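Reseck Bean Weighing Set, data card and kit notes
Maintained by the Hilomberg bench group, Standham. Last touched in May.

What you get

The Reseck kit is a two-arm tabletop package for scooping and weighing dry goods, and the weighing set is the collection of episodes we recorded with it. We bought the kit to try it out and ended up liking it so much that we kept recording long after the trial was done! The set holds 534 episodes. Of these, 454 are marked usable and the rest are kept in a separate folder with a short note on each one (dropped scoop, scale timed out, operator bumped the table).

Task

Move beans from a container into a bowl on a kitchen scale with a scoop, and stop as close to the target weight as possible. The target is written in the episode's text field, in grams. Small targets are much harder than big ones, and we think they are the best part of the set.

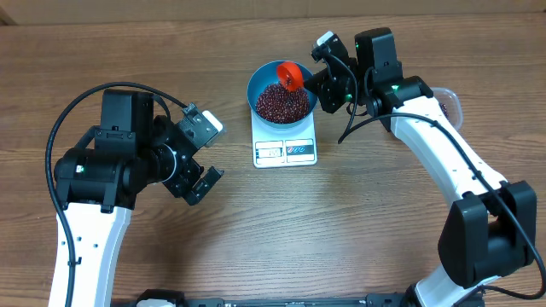
Setup took us one afternoon, most of it spent on cable routing. Both arms clamp to the same rail, so once the rail is square to the table you hardly touch calibration again. We moved the whole thing between two rooms and only had to redo the wrist camera offsets. The supplied clamps are excellent. The printed manual is less so: the page on joint limits still refers to the older Cáceres firmware, and you should use the values in limits.txt instead.

Contents of each episode

states.csv has joint positions and gripper openings for both arms
wrist_left and wrist_right hold the video from each wrist camera
top holds the video from the overhead camera
weight.csv has the final weight, typed in by the operator
note.txt is free text and often blank

Reading the scale

The scale has no data output, so if you want weight over time you have to read the digits from video. That sounds like a chore, but it makes a lovely side task (small digits, odd angles, a bit of glare) and we'd be glad to see people try it. The wrist views get close enough to the display to read it when the arm is in the right spot. Don't count on the overhead view for this.

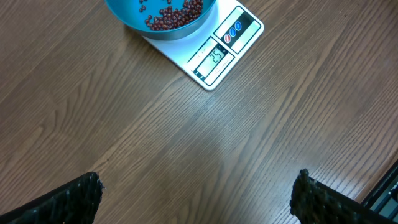 Beanstalk_9 wrote on the issues page that the typed weights lag behind what the scale settles on, and asked whether we could wait longer before stopping a recording. Fair point! Newer episodes include a pause of 3 seconds at the end, and the older ones are tagged short_tail so you can filter them out.

Known problems

Gripper openings drift a little over a long session. Restarting the arm fixes it.
The left arm does much less than the right in most episodes, so don't treat this as a balanced two-arm set.
In 5 episodes the wrist videos are swapped. They are listed in swapped.txt.
Only one kind of bean was used. We would love to hear how a policy trained here does with rice or lentils.

Using it

Free for research and teaching. Please keep this file with any copy you pass on, and send corrections through the issues page.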